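Start | Tests | Ratgeber | Zubehör | Archiv

Nelar Dock 4 im Test: Viel Gehäuse, wenig Geduld
Von Amber Baert

Zuletzt aktualisiert: Dienstag, 27. Oktober 2026

Ein Dock soll man anstecken und vergessen. Beim Nelar Dock 4 ist mir das in zwei Wochen an vielleicht drei Tagen gelungen. Der Hersteller verspricht auf der Verpackung »ein Kabel für alles«, und wer schon ein paar solcher Kästchen besessen hat, liest so einen Satz mit hochgezogener Augenbraue.

Getestet habe ich an zwei Notebooks, einem MacBook und einem älteren Windows-Gerät, dazu ein externer Bildschirm, Tastatur, Netzwerkkabel und eine Festplatte. Also nichts Exotisches. 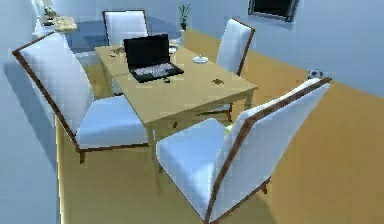
Kategorie: Zubehör für Notebooks

Das Gehäuse ist schwer und rutscht nicht, das gebe ich gern zu. 700 Gramm laut meiner Küchenwaage, da zieht auch ein störrisches Monitorkabel nichts vom Tisch. Warum man die beiden Anschlüsse, die man täglich braucht, auf die Rückseite gelegt hat und vorne stattdessen einen Kartenleser einbaut, müsste mir Nelar noch erklären. Den Kartenleser habe ich einmal benutzt, für diesen Test.

Am MacBook wurde der Bildschirm sofort erkannt, nach dem Aufwachen aus dem Ruhezustand dann nur noch manchmal. Abziehen, warten, wieder anstecken. Mein Kollege Wagner Nogueira hat dasselbe Modell an seinem Arbeitsplatz und kennt das Problem nicht, was mich eher beunruhigt als tröstet. Der Support riet zu einem Firmware-Update. Das Programm dafür läuft nur unter Windows - auf einem Produkt, das mit einem großen Apfel-Hinweis auf dem Karton wirbt. Nach dem Update wurde es besser. Gut wurde es nicht.

Zum Laden: Am Notebook kommen rund 60 Watt an. Zum Schreiben und Surfen reicht das. Beim Videoexport sank der Akkustand trotz Netzteil langsam weiter, und genau dann möchte man so ein Dock eigentlich haben. Auf der Produktseite steht ein deutlich höherer Wert, mit Sternchen, und hinter dem Sternchen erfährt man, dass damit das Netzteil gemeint ist.

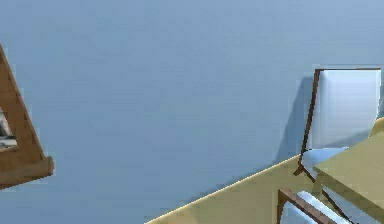

Bleibt die Wärme. Nach einer Stunde mit Bildschirm und Festplatte wird die Oberseite so warm, dass ich nichts darauf ablegen würde. Einen Lüfter gibt es nicht, das Dock ist also still, bis auf ein leises Fiepen bei ausgeschaltetem Monitor. Ob das nur mein Exemplar betrifft, weiß ich nicht. Ein zweites hat Nelar auf Nachfrage nicht geschickt.

Das Netzwerk lief ohne Aussetzer, die Festplatte ebenfalls. Wer nur das will, kommt aber mit dem kleinen Adapter von Bostus billiger weg. Der sieht nach nichts aus, hat kein eigenes Netzteil und hängt bei mir seit Januar klaglos am Schreibtisch. Das Modell von Dunmore, das Glenys Tindall hier vorgestellt hat, kostet mehr und hat die Anschlüsse vorne.

Zwei Jahre Garantie gibt Nelar, sofern man das Gerät online registriert und dabei dem Newsletter zustimmt. Das Häkchen lässt sich später wieder entfernen, ich habe es ausprobiert, die Mails kommen trotzdem.

Pro: standfest, stabiles Netzwerk, kein Lüfter
Contra: Ruhezustand am Mac, Ladeleistung, Update nur über Windows, warm

Wertung: 2 von 5. Mit einer Firmware, die das Aufwachen in den Griff bekommt, würde ich noch einmal hinschauen. Zum jetzigen Preis rate ich ab.

Kontakt | Impressum | Datenschutz | © Nistau Technikmagazin | Nach oben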